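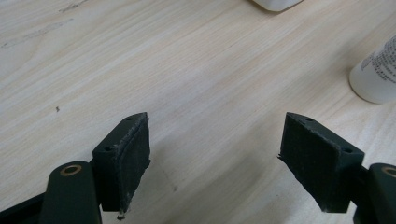 Gray scuff and a dark smudge on a light wood tabletop - what will take them off?

Home > Furniture & Floors > Cleaning > Tables

Posted by Boonmee Srisuk
1,708 views

I have a light wood table that I use as a work surface and sometimes as a spare dining table. The wood is pale, somewhere between beige and cream, with fine straight grain, and it has a slight gloss to it. I bought it used in Billdale and the seller did not know what the finish was. I don't know if it is solid wood, veneer or some kind of laminate. The surface looks almost like laminate when the light hits it, but I have not looked at the underside yet because it is heavy and I would need help to turn it over.

There is a faint gray streak on it that goes across the grain. It is thin and looks smeared. Close to it there is a smaller dark smudge that could be pencil or ink. There is also one tiny dark speck by itself farther down. The rest of the top is in good shape and I would like to keep it that way.

So far I have only used a damp cloth with a drop of dish soap. The streak may be a little lighter than before but it did not come off. A neighbor told me to use one of those white melamine sponges. Another person told me never to use one on wood. I also have a bottle of lemon oil left over from the last apartment and half a can of paste wax.

I would like to know three things. Is the melamine sponge safe? How do I find out if the smudge is pencil or ink before I put anything on it? And if this does damage the shine, can the shine be put back in one area, or does the whole top have to be done?

I am not in a hurry. The table is going to my daughter in June and I would like it to be clean by then.

9 comments | Share | Follow

Bach
Member, Furniture & Floors

Start with the underside, or at least the edge. You don't have to flip the table. Get down on the floor with a flashlight and look at the edge where the top meets the underside. If the grain lines on the top carry on over the edge and show up as end grain on the short sides, it is probably solid. If there is a thin seam close to the top, it is veneer or laminate. A printed laminate usually has a pattern that repeats somewhere if you look along the length of it.

It matters for this reason. Laminate can take a fair amount of light rubbing and alcohol on a cloth. A thin clear coat over veneer can't, and shellac or an old lacquer will go soft under alcohol in a few seconds.

For the smudge, take a plain white vinyl eraser, the kind for drafting, and rub very lightly with the grain. Pencil will lift and the crumbs will turn gray. Ink won't change much. Don't use the pink eraser on the end of a pencil. Those have grit in them and some leave a pink stain on pale wood.

For the gray streak, try the same eraser first. A lot of gray marks on tables are not scratches at all. They are rubber or metal that rubbed off something onto the finish - a shoe, a box, the foot of a lamp, the bottom of a pan. Run a fingernail across it with your eyes closed. If the nail doesn't catch, the mark is sitting on top and should come off.

If the eraser doesn't do it, put a little mineral spirits on a soft white cloth, test it under the edge, wait ten minutes, then wipe the streak with the grain. Open a window. Wipe again with a barely damp cloth and dry it. Lay the used cloth out flat outdoors until it is dry. Don't ball it up in the trash.
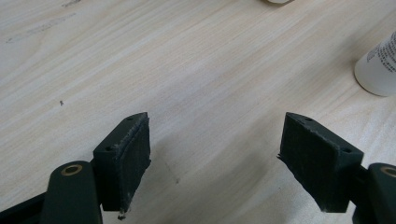 As for the melamine sponge, it is a very fine abrasive. It works, and it also dulls. On a flat finish you may not see any difference. On a top with some gloss you will get a cloudy patch that shows when you look across it toward a window. I would keep it as the last thing to try, used damp, with no more pressure than you would use to dust, and four or five strokes before you stop and look.

If you do get a cloudy patch and the top is finished wood, your paste wax will help. Put on a thin coat, let it haze, and buff it with an old T-shirt. You can do one area first, but it will look better if you do the whole top. Wax does not do much on laminate and mostly collects dust. Leave the lemon oil in the bottle until the marks are gone. It makes everything look better for a day and then you can't tell what you are working with.

The speck I would leave until last. It might be a bit of dried something that comes off with a plastic card held flat. It might also be part of the wood.

34 people found this helpful | Share

Clultley

toothpaste. the white kind not gel. rub it with your finger and wipe it off. worked on my mothers table and that had marker on it

2 people found this helpful | Share | 3 replies

Netus
Member, Furniture & Floors

I would skip the toothpaste. It is an abrasive too, and coarser than people think, and the white gets down into the grain on some finishes and dries there.

I agree with most of what Bach wrote. I would add that if the smudge is ballpoint ink and the top is laminate, rubbing alcohol on a cotton swab is the usual thing. Roll the swab, don't scrub, and change to a clean one as soon as it picks up color. If the top is real wood with a clear finish, test the alcohol somewhere hidden first. If the test spot goes sticky or white, stop there.

Also, use a clean cloth for each product. I once chased a gray mark for most of an evening and it was coming from my cloth.

11 people found this helpful | Share

More in Tables | Ask the community | Contact us | Terms | Back to top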